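Gripper build, shared workshop, November

Stoten bench, afternoon. Handheld unit back together after the finger swap.

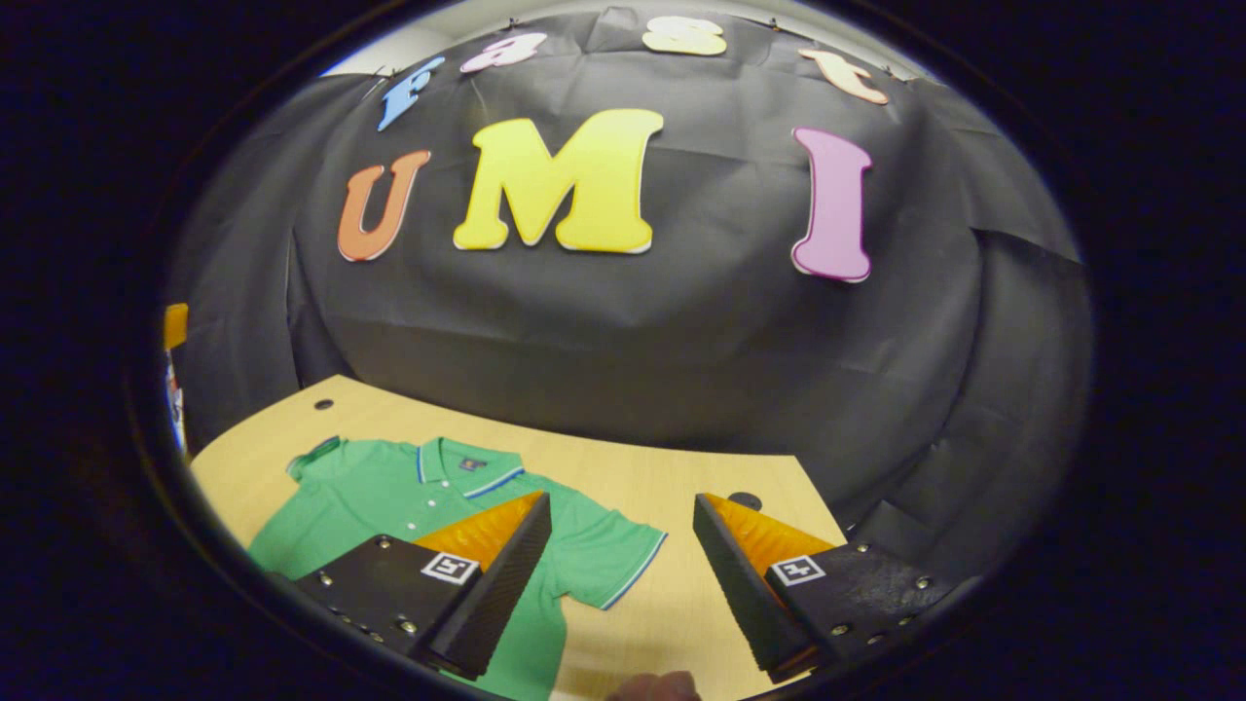 Jaw slop was coming from the left carriage. Rhodri shimmed it and re-torqued the finger bolts; play now too small to feel by hand. Both tags read at full opening and at half. Left tag drops out when the jaw is nearly shut, so the tag mount may need tilting. Not done yet.

Polo shirt folding, sleeves first. 93 runs kept, 63 thrown out. Most of the rejects are tag dropouts, the rest are me regripping halfway through a fold. Collar end is slow: the ridged faces catch on the knit if I pull before opening fully.

Exposure locked at 300. Auto was hunting every time the black backdrop filled the view.

To do: reprint left tag mount, ask Lucyna for the Jaltora calibration file, move runs off the card (stopped at clip 407).

B. Penry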